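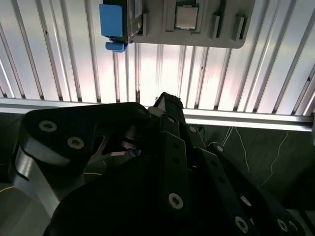 Brorkow Panty Liners and Pads: Wholesale FAQ

What is the minimum order?
300 packs per size for our stock designs. Private label orders start at 3,000 packs.

Can I mix sizes in one order?
Yes, as long as each size meets the minimum. Day and night pads are packed in separate cartons.

Do you send samples?
We send up to 10 packs free. You pay the shipping, and we take that cost off your first full order.

What is the top layer made of?
The Trirmont line has a cotton top sheet. The Gaden line uses a soft nonwoven sheet and costs less. Both are unscented.

Can you print our logo on the wrapper?
Yes. Send the artwork as a PDF. We print up to 2 colors on the single wrapper and full color on the outer bag. Please check the proof closely, as we can't change the text once printing starts.

How should the pads be stored?
Keep cartons closed, off the floor and away from sunlight. Don't store them next to perfume, soap or cleaning products. The pads pick up smells easily.

Can I return unsold stock?
No. These are hygiene products and we can't resell them. If cartons arrive damaged, email us photos before you open the inner bags and we will replace them.

Are you closed at any time of year?
We stop shipping for two weeks in August. Orders for that month should reach us in July.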